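Kadidcombe Shared Workshop
Two-arm brush project: progress report to the Lurnisley Fund
Prepared by Hedvig Eklund, 2026-03-09

Where we are

The second half of the build is well under way, and I'm happy to say that both arms now run from one controller. Until last month each had its own laptop, and starting them together meant two people counting out loud. Now it's one button! The arms themselves are the Podik kits your grant paid for, bolted to the long bench by the back wall.

We have logged 40 hours of running time since the last report. Most of that went into picking up and putting back, because a slim brush handle is a hard thing to grip well. Our early fingers either let it slide or twisted it halfway round. The current set has softer pads, and I reprinted the brackets 13 times before the angle was right (I kept the failures in a shoebox if you'd like to see them).

The calligraphy station is set up on black felt, with four brushes hanging on the dark wood rack and the red-lined practice sheet laid flat in front, within reach of both grippers. The thick brush with the light tan handle is my favorite to work with, as there is so much more of it to hold. 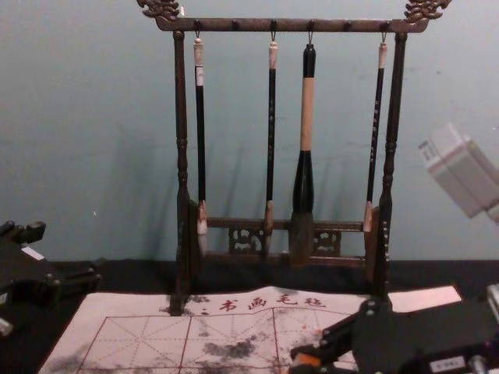 Grippers and wiring

The left gripper got new cables in August and has been no trouble since. The right one still drops its connection when the arm is stretched all the way out. I think the plug is being pulled at the wrist, so I've ordered a longer lead from Bakke and will clamp it farther back.

Lifting a brush off its hook is the move I'm proudest of. It has to go up a little, then toward the bench, then down, and the rack can't be nudged on the way. We slowed that part right down and it made a huge difference.

Money

We have 300 dollars left in the parts budget. The lead and a spare motor will come out of that. I am not asking for more.

Next

Writing a single straight stroke inside one grid square, with the same pressure from start to finish. After that, a stroke that thins at the end. I would love for you to come by and watch a session once the right arm is rewired.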